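My grandmother kept every letter anyone ever sent her, and when we cleared out the house in Pistdale we found them in the linen closet, tied up in kitchen string and sorted by sender. My brother wanted to scan the lot and be done with it. I took them home in two apple crates and have been reading them at the dining table ever since, usually with a cup of tea going cold next to me (I never learn).

The best ones, by a mile, are from her friend Rocío Ibarra, who moved away when they were both newly married and wrote for the rest of her life. Rocío wrote the way some people talk on the phone while they're doing the dishes. She'd start with the weather, wander over to the price of onions, complain about her sister-in-law for a page and a half, and then drop in some enormous piece of news right above her signature. "We have bought the shop. Love to the children." That was it! I had to wait for the next letter to find out what kind of shop, and it was shoes.

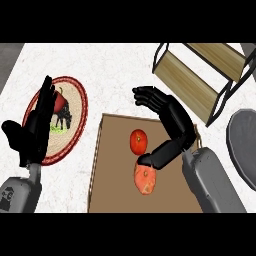

Reading them in order got me thinking about how long it's been since I wrote a real letter myself. I send messages all day long, little bits and pieces, and I'd be embarrassed to have anyone tie those up in string. So in December I bought a pad of plain paper and wrote to my old roommate, Bautista Quezada, who I hadn't properly talked to in far too long. It took me most of an evening. My handwriting has gone downhill something awful, and by the second page my hand had cramped up and I was leaning on the word "anyway" to get me from one subject to the next, just like Rocío did.

He wrote back! Four pages, both sides, with a recipe for lentil soup folded up inside and a long story about a neighbor's goat that I've now read out loud to everyone who comes through my front door. He'd forgotten the zip code on the envelope, and it still got here.

So now I write on Thursday evenings, after supper, one letter at a time. Some people answer and some don't, and my cousin Benjamín called me up in a panic when his arrived, sure that somebody had died. I've still got most of the second crate to go. Rocío has just mentioned, at the very bottom of a page about curtains, that she's learning to drive.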